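Common table

A common table (also shared table, big table or, in some offices, the long table) is a large table in an indoor space used by many people over the course of a day, with no fixed seats and no single purpose. It is found in studios, libraries, student housing, workshops and open-plan offices. A common table is at once a desk, a lunch counter, a charging station and a place to put a bag down, and the mixture of objects that gathers on it is one of the liveliest small collections in everyday life.

The term is usually kept apart from conference table, which is booked and cleared between meetings, and from dining table, which is laid for meals. A common table may do either job for an hour and then go back to being itself.

Contents
1 Shape and size
2 Surface
3 Objects on the table
3.1 Drinks
3.2 Chargers and cables
3.3 Bags
3.4 Paper and small items
4 Zones and habits
5 Clearing
6 Local forms
7 See also

Shape and size

Most common tables are longer than they are wide. Rectangular tops are cheap and push neatly against a wall, but a table standing out in the room, with people passing on every side, is often given rounded ends. The rounded end is a wonderful piece of practical design. It takes away the corner that catches hips and coat pockets, it lets an extra chair slip in at the head, and it makes the table look shorter than it is. Tops of this type go by several names, including racetrack, capsule and boat-ended, though the last properly refers to a top whose long sides also bow outward.

The Troltham pattern, a long table made for reading rooms and later sold to offices, is 102 inches from end to end and stands on 2 pedestals set well back from the edge. Pedestals leave knees free all the way around, and people who have spent years straddling a corner leg tend to notice the difference on the first day.

Height is normally the same as that of a writing desk. Taller versions, meant for stools, are popular near kitchens but unpopular with anyone who wants to sit for a whole afternoon.

Surface

Pale tops are favored for common tables in bright rooms. They bounce daylight up onto faces and paper, and they make small dark objects easy to find: a pen cap, a memory card, the earbud that rolled away. Dark tops hide rings and scratches better but swallow black cables completely, a real drawback on a table where half of what is lying around is black.

The floor matters too. Carpet under a common table softens chair noise and saves many a dropped phone, while hard floors are easier to sweep and allow the table to be shifted by two people without much effort. Crumbs are the usual argument against carpet, and the argument has been going on as long as there have been offices.

Finishes are chosen to stand up to wiping. An old rule from the furniture workshops at Margaritis held that a top should survive 2,000 wipes before it was allowed to go dull, and apprentices there were set to wiping sample boards in the slack weeks of December. Oil finishes give a warmer feel under the hand and can be patched in one spot, so a ring left by a mug need never be permanent. Hard lacquers ask for less attention but show every deep scratch once it arrives.

Objects on the table

A common table is hardly ever bare. Part of its charm is that its contents belong to different people with different errands, and a glance along the length of one can take in breakfast, homework, a repair job and somebody's shopping.

Drinks

Bottles and cups make up the tall end of the landscape. Clear plastic bottles are the most widespread, often with a bright label that helps the owner spot the right one from the other side of the room. Cups bring more personality. Textured cups, with ridges, dimples or a rough glaze, are easier to hold and easier to tell apart, and in places where every cupboard holds the same white mug a textured one will come back to its owner far more often.

Coasters are flat disks or squares, usually in a strong color so they can be seen against the wood. They migrate. A coaster put out beside a cup in the morning may be found alone in the middle of the table by evening, doing nothing at all, and longtime users of common tables grow rather fond of this.

Pump dispensers are another standard resident. They may hold hand sanitizer, soap or surface cleaner, and good practice is to label them. The clear ones have the great advantage of showing how much is left. The middle of the table is the usual place, within reach of both sides.

Chargers and cables

Cables are the great problem and the great fascination of the modern common table. Laptop chargers, phone leads and extension cords arrive one at a time and leave together, knotted. A loose cable occupies far more of the table than its weight would suggest, and a pile of them can take up a full place setting.

There are three main schools of cable keeping. In the first, all charging is done at one end, with leads dropping over the side to a power strip on the floor. In the second, power comes up through a hole or a hinged box in the center of the top. The third has no system and is by far the most common. Users of the third school coil what they can and push the rest toward the middle, and it works better than it has any right to.

The Surker clip, a small notched block that grips the edge of a tabletop, was designed for the first school. It holds 2 leads side by side so that the plug ends stay up on the table when nothing is attached. Binder clips do the same job almost as well and are found in any drawer.

Adapters deserve a mention of their own. Nearly all of them are black, nearly all are the same size, and telling them apart is a matter of reading tiny print on the underside. A dab of nail polish or a strip of colored tape solves it beautifully.

Bags

The tote bag is the natural companion of the common table. Backpacks go under chairs, but a tote stands up by itself when it is properly filled and tends to be set right on the top, where its printed side faces the room. Cartoon characters, bookstore names and slogans are all usual, and a bright bag makes a fine landmark ("I'm at the end with the green bag"). Long looped handles fall down the front and should be tucked in if hot drinks are nearby.

A tote also works as a temporary tidy-up. Loose leads, packets and notebooks can be swept into one in a few seconds when the table is needed for something else.

Paper and small items

Sheets of paper, sticker sheets, markers and half-finished packets of tissues make up the low ground. Markers lie on their sides and roll, so those with a flat or faceted barrel are much preferred. Computer mice are often parked well away from any computer. Small electronic items collect in clusters near the edge, generally close to wherever power can be had.

Zones and habits

With no assigned seats, a common table still sorts itself into regions. The ends are claimed early in the day by people who want elbow room. The middle of the long side goes to those who like company. The strip running down the center belongs to everyone, and things placed there are widely understood to be available for borrowing, at least if they are pens.

An object left at a place is a claim on it. A cup holds a seat for a short absence and a coat for a longer one. A single sheet of paper is a weak claim and will usually be slid aside politely.

Clearing

Most shared spaces clear the table once a week, Thursday evening being a popular choice as it leaves Friday fresh. The customary order is drinks first, then paper, then anything with a plug. Unclaimed items go into a box under the table and stay there a surprisingly long time. A damp cloth followed by a dry one is enough for nearly every finish, and wiping along the grain picks up more dust from open-pored wood.

Local forms

In Tranport the common table is called a landing, from the ferry offices where parcels, lunches and ticket books were all set down on one long top. Landings there traditionally have a shallow lip on one side to keep pencils from rolling off, a feature well worth copying elsewhere.

See also

Desk clutter
Cable management
Reading room
Tote bag
Worktable

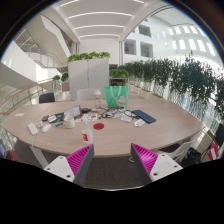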